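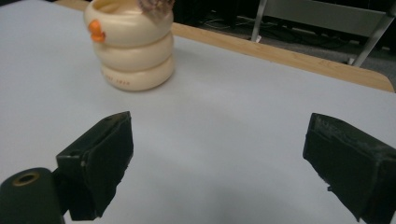 One subscriber in Dolton wrote to us that her household had paid for the same football channel through two separate services for most of a year, and that neither provider had drawn her attention to it. Her letter was among 838 received after our August report on bundled television contracts.

Overlapping subscriptions have become a common complaint as broadcasters sell their channels through several outlets at once. Prilov, which supplies set-top boxes and broadband, includes nine premium channels in its standard package. Five of these are also carried by Hidevden, the streaming service, under its family plan. Customers who hold both are billed in full by each.

Saliba, the comparison service, now allows subscribers to enter their existing contracts and see which channels appear more than once. Readers should check the notice period before cancelling, as Prilov requires two months and charges for equipment that is not returned. Hidevden accepts cancellation online at any time, with access continuing until the end of the paid month.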